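12 April 2021

# Learning to sleep before midnight

Since March I try to be in bed at 11. For many years I was reading until 2, and then I drank coffee all the next morning in the office in Zerneck.
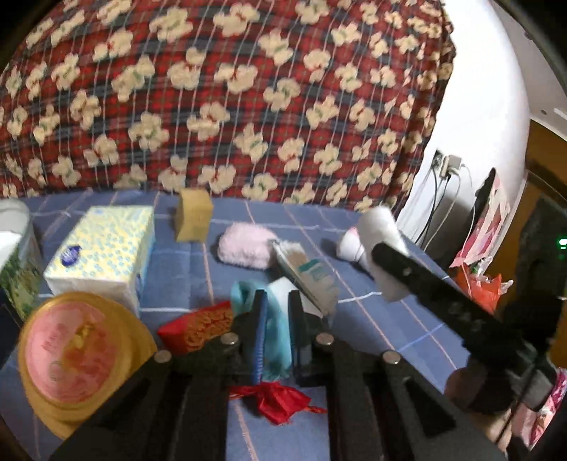
My sister wrote to me that going to bed early is only half of the work, and that I must also get up at the same hour on Sunday. I did not like this advice, but I followed it. The first week was terrible. I was lying awake and listening to the trams.

Now I walk to the bridge and back after dinner, about 700 meters, and I leave the phone in the kitchen. I still read, but only 5 pages. The novel has more than 200, so I will be with it for a long time.

Last night I slept at twenty past eleven. Coffee I still drink, one cup, from the small Prullano shop near the station.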